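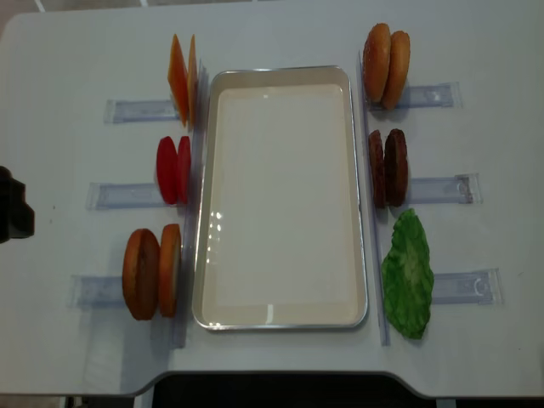

About Kular

Kular is a small cookery school with one kitchen and a fairly narrow idea of what it is for. We teach people to put ordinary food together properly. We don't promise to change your life, and we are wary of places that do.

We started because we had been on too many cookery courses ourselves. You paid a good deal of money, stood at the back while someone talked about passion, and went home with a branded apron and no clearer idea of how to make lunch for four. Our first price list had no apron on it. It still hasn't.

What we teach

Most people come to us for the burger session, which we were slow to offer. A burger sounded too easy to charge for. Then we watched a room of capable adults build them, and changed our minds. Bottoms went soggy, cheese went on cold meat, and tomato slid out of the side at the first bite.

So we begin with the laying out. Cheese, tomato and bottom buns go in clear holders beside the tray, two of each on the left-hand side, all stood on edge so they can be picked up without peeling one off another. The tray stays empty until everybody has looked at what they've got and said what order it is going in. People find this fussy for the first ten minutes. Some find it fussy for the whole session, and they may be right, but their burgers tend to hold.

We do have opinions. We think a tomato slice belongs in a burger only if it was worth eating by itself. We think most "secret" sauces are mayonnaise with something red in it -- ours certainly is. We have never been persuaded that a brioche bun is an improvement, though you are welcome to bring one and argue.

The rest of the programme is called Prilari, for reasons that made sense at the time. It covers sandwiches, pies, soups and a short course on packed lunches that runs in November.

Where we are

The kitchen is in the old Shokri building, up one flight of stairs. It takes 12 people. We have tried 13 and would not do it again. The tables are white, which shows every crumb, and that is why we chose them.

Between them our classes have served 3,888 plates, according to the washing-up book. We wouldn't lean on that figure too hard. It includes a good many side plates.

What we don't do

We don't issue certificates. We don't hold team-building days, having sat through a few. We looked at a partnership with Brudard, who wanted us to use their name for the classes and their relish in the burgers. We tried the relish and kept our own name.

If you would like to come, read the session notes first and tell us about any allergies when you book. If you only want to eat a burger, there are cheaper ways of going about it.

Page last revised 7/7/21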